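In defence of keeping the jar

4 min read

680 shares

My sister-in-law came round in April, opened the cupboard under my stairs looking for the hoover, and shut it again very quickly. What she'd met was my jars. Pickle jars, coffee jars, the squat ones that posh yoghurt comes in, all washed and waiting for a job. She asked if I was all right. I've been arguing with her in my head ever since, so you lot are getting the benefit.

I think we've gone a bit mad about clearing out. Everyone I know has had a go at it, and half of them then went and bought storage. Proper matching storage! A friend in Kondamdale spent £300 on a set of containers for her pantry, having taken a car boot full of perfectly good ones to the recycling the same month. She loves them, they do look smart, and I said so. But her lentils were fine where they were.

Somewhere along the way a container stopped being a thing you get with your food and became a thing you choose, like curtains. My gran had biscuit tins older than my dad and you never knew if you'd get shortbread or buttons (it was buttons). I don't remember anybody thinking the kitchen looked untidy.
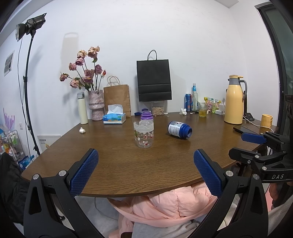

Purple lid, festive label, still going.

I'm especially fond of the seasonal ones, I'll admit. There's a strange rule that anything with a Christmassy pattern has to vanish by January, as if rice would be embarrassed to sit behind a bit of red and green in July. Mine stay out all year. You get used to it, and it cheers up a wet morning.

The other side does have a point. A jar you never fill is just rubbish with a lid on. I once moved house with 7 boxes of the things and my back has not forgiven me. And plastic does go cloudy and pick up smells, so if it held garlic once it will hold garlic for ever, whatever you put in it. I've had the cumin-flavoured sugar. I wouldn't recommend it.

So yes, have a sort through now and then. Bin the ones with no lids. But please stop telling people that keeping useful stuff is a problem that needs fixing. Plenty of us grew up in houses where you kept things as you might need them, and quite often you did. My sister-in-law rang last week, by the way, wanting something to put chutney in. I took her four.

4 comments

Afshin Azimi
My mum still uses an ice cream tub she got before I was born. We have all been disappointed by it at least once.

Grillero
Sorry but the lids thing is where it falls apart. I've got a whole drawer of lids and not one fits anything.

toledo_jan
Boil the kettle, bicarb, leave it overnight. Gets rid of most of the garlic smell but not the cumin, you're right there.

Fimell
£300?? For lentils??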